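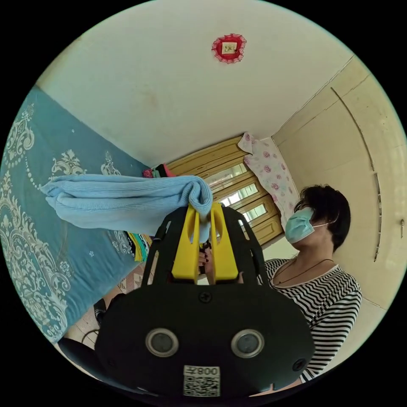 About Tirkuswood Guest Residence

Tirkuswood Guest Residence provides furnished rooms for visiting staff, families of patients and students on short courses. The residence stands at 1314 Verwood Road and is managed by Rezende Lodging, which also operates the smaller house at Brotis.

Our Rooms

Each stay is arranged for a minimum of 3 nights. Bedrooms are prepared before arrival, and linens are changed weekly or on request at the front office. Furnishings are chosen room by room, and residents will find that bedding differs from one to the next – a slate-blue bedspread with cream and white scrollwork and flower medallions is among those in use. Residents may bring their own bedding if they prefer.
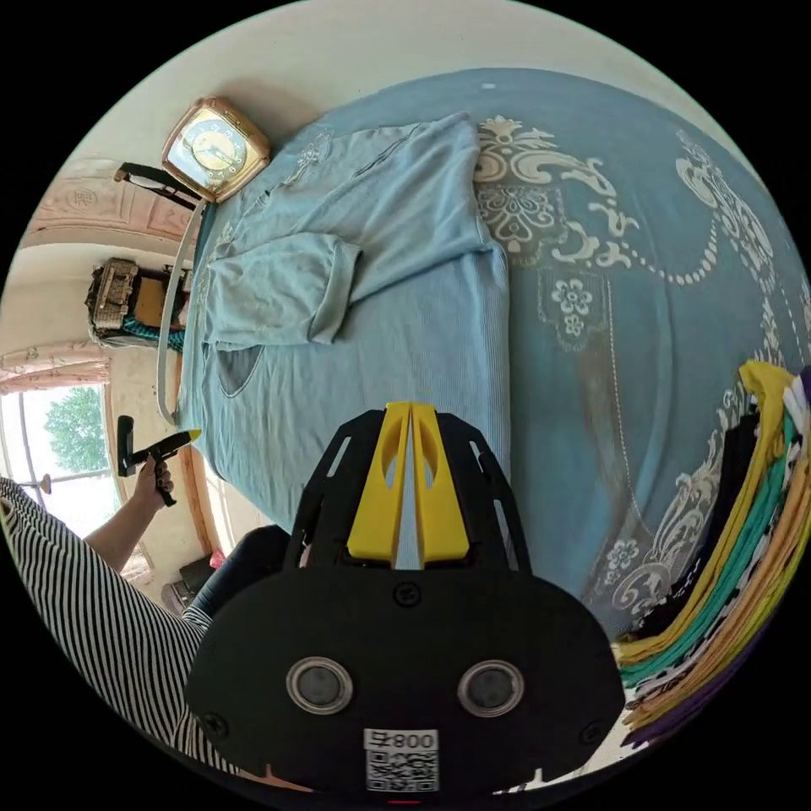 Reservations are accepted up to six months in advance. A deposit of $300 is due when the booking is confirmed and is returned after checkout, less any charges owed. Large beds, such as the one with the patterned blue bedspread, are assigned first to couples and to parents staying with a young child. Requests for a particular room are noted but cannot be promised.

Office and Inquiries

The front office is open every morning and evening. Groups should write to the office before booking.

Page last updated 2021-08-02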